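Does a Bin for Every Part Save Any Time?
Project report, Small Parts Handling, spring group 5
Huiling Liao, Muchen Dai, Guangming Fu

Our assignment was to take the sorting layout from the Vesel handout and say whether it is worth the table space it uses. The handout says parts should be separated into open bins before assembly and that this "speeds all later steps." It gives no numbers for that. We went in doubting it, and we still mostly do. 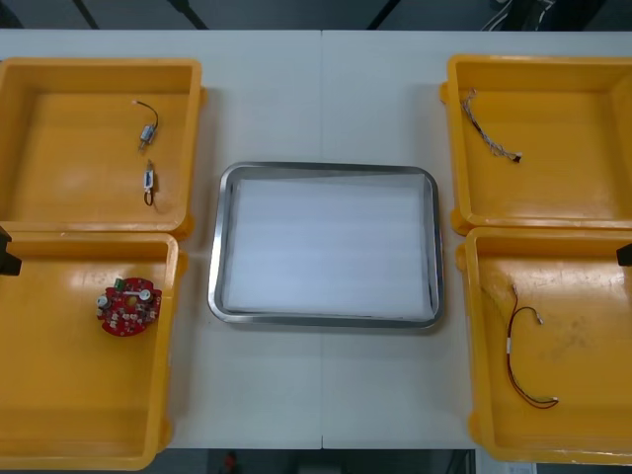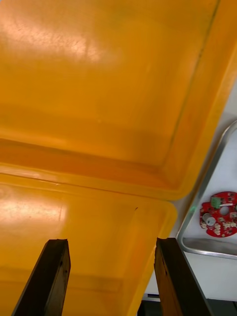
Adjoa Laryea, reading our first draft, wrote in the margin that we were being unfair to the bins before we had tested anything, and that a shallow bin is still better than a pile because you can get your fingers under a small motor without dragging its wire. She also asked why we never said what we would accept as proof. We have kept her comment in because the second half of it was right.

What we would accept: a person who has not seen the parts before finds the correct one faster from the bins than from a single shared tray, and does it with no more damage to wires and connectors.

Method

Two layouts were compared. In layout A the parts were split among yellow plastic bins at the sides of the table, with a lined metal tray in the middle as the place to put whatever was asked for. In layout B everything started in one bin and the rest were taken away. A reader called out a part name from the list and the person at the table moved that part to the metal tray. We did 80 calls in each layout. Muchen kept time with a phone, so anything smaller than a second should not be trusted.

Results

Layout A was faster in total, but by 29 seconds over the whole set. Spread over 80 calls that is well under half a second each, and we do not think our timing can support a claim that small. Most of the gap came in the first few calls, when the person in layout B was still learning what the parts looked like. After that the two were hard to tell apart.

Wires were a different matter. In layout B they caught on each other 5 times, and one connector came off. In layout A we recorded no tangles. This is the only result we would defend in front of somebody who disagreed with us.

Problems with the bins

The plastic is glossy, and under a ceiling light the floor of a bin can have a bright patch that makes small silver parts hard to pick out. The handout does not mention this. Guangming thinks a sheet of matte paper in each bin would fix it. We did not try it, so it stays a guess.

The bins also take up a lot of table. Four of them plus the tray leave little space for tools, and a student at a normal desk could not use this layout at all.

Problems with our test

Only two people did the picking, and both of them are authors. We both knew what result we expected. We also ran layout A on the second day, when everybody had practiced, which helps layout A. If its lead is 29 seconds even with that help, the real lead could be nothing.

The Hida kit list has 699 part numbers. We used a small handful of them. A sorting system might matter much more when there is that much to look through, and our test cannot say.

What we recommend

Use separate bins for anything with a wire on it. For bare boards we found no reason to bother. The sentence about speeding all later steps should come out of the handout until there is a measurement behind it, and the group that repeats this should swap the order of the layouts and find pickers from outside the class.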